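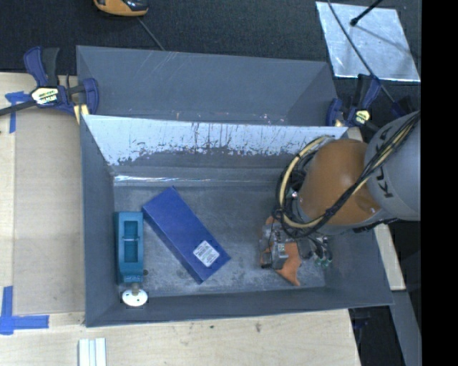
DRULTSIDE, Dec 25, 2024

Home | Guides | Parts | Contact

Section 2: Setting up your Grudorer countertop dishwasher

Clear a level spot within reach of the kitchen faucet. Measure the gap under your cabinets before you lift anything, and the lid after.

1. Take out both racks and the bag of fittings taped under the lower one.
2. Screw the adapter onto the faucet by hand. Stop when it feels snug. Pliers will get you one more turn and a new faucet.
3. Push the gray hose on until it clicks.
4. Hang the drain hose over the sink, no higher than 20 inches above the counter.
5. Plug in, press Rinse, and stay in the room for the first 40 minutes. Bring a book.

Note: The first rinse smells like a new shower curtain. The second is better.

CAUTION: Use dishwasher detergent only. Dish soap makes foam, and the foam will find the toaster.

If code 26 shows, the faucet is off. Turn it on.

Comments

Gwawr Owen: Step 4 should come before step 3 if your sink is on the left.

Bleddyn Sayce: Found out about the dish soap in March. Toaster has recovered.

Trefor Harries: What size is the adapter thread?

We use cookies to remember your model number. Accept | Settings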